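Why I Still Like Plain Colors in Games

1/20/19

I've been playing games for most of my life and writing about them here for long enough that people send me angry emails when I skip a month. The one thing I get asked over and over is why I keep giving good marks to games that look, as one reader put it, "like somebody's homework." So let me try to explain myself.

It started with Brosia. If you missed it, Brosia is a puzzle game where you push blocks around a floor and the floor pushes back. It has no story and one song. Everything in it is a flat block of color, and I played it until two in the morning on a work night. Meanwhile I had paid real money for Arrieta, which has rain that beads on your coat and a horse with individually drawn eyelashes (I checked), and I quit after 12 hours because I couldn't tell which ledges I was allowed to climb.

That last part is my whole argument, really. When I look at a screen I want to know what's a thing and what's just stuff. In Brosia, if it's a color, you can touch it. In Arrieta there are barrels that open and barrels that don't, and they're the same barrel. The game knows this is a problem, so it gives you a button that makes the good barrels glow. Think about that! They spent years making a beautiful barrel and then added a button to hide it behind a yellow outline so I could find it.

My friend Dean Bickerstaff thinks I'm being cranky. He says the world in Arrieta is the point, and that walking through it and not knowing what's what is closer to being somewhere. I get that. I liked the fishing village too. But Dean also plays with the glow turned on the whole time, so I'm not sure how much of that village he's seeing.

Anyway, what I mean by plain is big shapes, clean color and a quiet background.

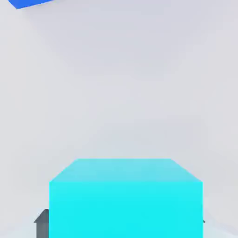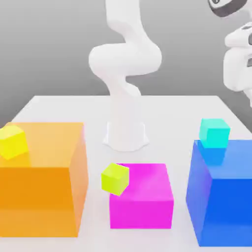
People hear "plain" and think "cheap," and I won't pretend money has nothing to do with it. Small teams make simple-looking games partly on account of being small. But simple is hard to get right. I've played plenty of blocky games that were a mess, where the red meant danger in one level and health in the next, or where they'd picked two greens so close together that I had to squint. When you've only got a few colors to work with, every one of them has to mean something and go on meaning it.

Tolel is the one I'd hold up as doing it wrong. It came out in September and I wanted to love it. It's got lovely round shapes and a nice soft look, and then it goes and drops 200 little floating sparkles on top of everything. Sparkles when you jump, sparkles when you land, sparkles in the pause menu. I couldn't see my own character half the time. Somebody on that team got nervous about all the empty space, I think, and started filling it in.

I'd love to see more people leave the space alone. Adoración Echevarría wrote in to tell me she plays Nunomia with her dad, who is 80 and had never held a controller before last winter. She said he figured out the first world without any help, and what he told her was that he "could see what it wanted." I've read that email more times than I should admit. I can't think of a nicer thing to say about a game -- or a street sign, or a stove, for that matter. My own stove has four identical knobs in a row and I've lived with it for years and I still turn on the wrong burner.

Now, do I want every game to look like this? No! I'd be bored stiff. I want horror games to be murky and I want racing games to have shiny cars in them, and if somebody makes a good game about a horse I'd like it to have eyelashes. I just don't want the eyelashes to be where the score comes from. We've gotten into a habit of grading looks by how much is there, and I did it too when I started out. I gave an 18 out of 20 to a game I couldn't tell you a single thing about today, apart from the fact that the water was good.

So yes, Nunomia is getting a high mark when I post the review, and no, it doesn't have any water in it. Send your emails to the usual address. Dean, you can just call me.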